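Module 4 – Étude d'un produit du commerce : le kit de capture gestuelle Tivora
Support de cours, version du 2025-01-23
Responsable du module : Branislav Lukáč

4.1 Objet de la séance

On examine un kit vendu aux laboratoires et aux intégrateurs pour enregistrer des gestes de manipulation à deux mains, en vue de l'apprentissage par démonstration. Le kit Tivora est distribué par la société Ďurica. La séance porte sur la version à deux gants ; la version à un seul gant ne sera pas traitée. L'étudiant doit savoir, à l'issue du cours, lire la fiche technique d'un tel produit, identifier les sources d'erreur et rédiger un avis d'achat d'une page.

4.2 Composition du kit

Deux gants instrumentés, un cube à marqueurs par main, une caméra fixe sur potence, un boîtier d'acquisition, la câblerie et une licence du logiciel Miltent pour un poste. Le support de caméra n'est pas réglable en hauteur sans outil. Le tarif catalogue est de 1494 euros hors taxes ; l'extension de licence à un second poste est facturée 466 euros.

4.3 Principe de mesure

Deux mesures sont combinées. Les capteurs du gant donnent la flexion des doigts. La pose du poignet (position et orientation, soit six degrés de liberté) est calculée à partir des marqueurs plans imprimés sur les faces du cube. Chaque face porte un motif distinct, dont les coins sont détectés dans l'image puis mis en correspondance avec le modèle géométrique du cube. Une seule face visible suffit en théorie. En pratique, une face unique vue presque de front laisse une ambiguïté sur l'orientation, que le logiciel lève par continuité avec les images précédentes. Deux faces visibles donnent un résultat nettement plus stable.

La transformation entre le cube et le poignet est supposée rigide. Toute rotation du cube sur son attache se reporte intégralement sur la pose estimée, et l'erreur croît avec la distance entre le cube et le bout des doigts.

4.4 Protocole d'évaluation

Le kit est évalué sur des tâches de table, opérateur assis. On retient trois familles d'objets :
a) objets rigides opaques (tasse, boîte, outil à main) ;
b) objets transparents ou réfléchissants (vase, bouteille) ;
c) objets déformables ou ramifiés (torchon, bouquet artificiel).

Chaque prise dure 25 secondes. La campagne de référence, menée sur la plateforme Burkik au mois de mai, comprend 635 prises. Une prise est rejetée si les deux cubes sont perdus simultanément, ou si l'un d'eux reste perdu assez longtemps pour que l'interpolation de Miltent soit désactivée.

Avant chaque série : calibrer la caméra, vérifier le serrage des cubes, enregistrer la main ouverte à plat, puis le poing fermé. Ces deux postures fixent les bornes des capteurs de flexion.

4.5 Sources d'erreur à connaître

Occultation. Les objets volumineux tenus devant le poignet masquent les marqueurs. La famille c est la plus pénalisante, la silhouette de l'objet changeant au cours du geste.

Éclairage. Une face dans l'ombre perd en contraste et ses coins sont mal localisés. Une source vive placée dans le champ peut aussi fausser l'exposition automatique – fixer l'exposition à la main dès que possible.

Câblage. Les liaisons filaires limitent l'amplitude des gestes et peuvent accrocher les objets légers. Prévoir un passage des fils vers l'opérateur.

Transparence. Le suivi de la main n'est pas affecté, mais l'estimation de la pose de l'objet, si elle est demandée, n'est pas exploitable avec les réglages d'usine.

4.6 Éléments d'avis

Le point fort du produit est la simplicité du repérage : un marqueur imprimé se remplace à faible coût et se recalibre en quelques minutes. La documentation est correcte sur l'installation, insuffisante sur les formats d'export. Les horodatages du gant et de la caméra sont fournis dans deux fichiers séparés, et leur recalage reste à la charge de l'utilisateur. Le fabricant n'indique pas la dérive des capteurs de flexion au-delà d'une heure d'usage – point à soulever dans l'avis.

4.7 Travail demandé

Rédiger l'avis d'achat pour un laboratoire disposant d'un seul poste de travail. Préciser les familles d'objets pour lesquelles le kit est recommandé et chiffrer l'ajout éventuel d'un second poste. Joindre le schéma d'implantation de la caméra, avec les zones d'occultation hachurées pour chaque main.

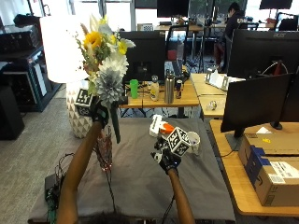 L'avis est à remettre au format PDF, schéma compris. Les hypothèses de calcul figurent en annexe et ne comptent pas dans la page.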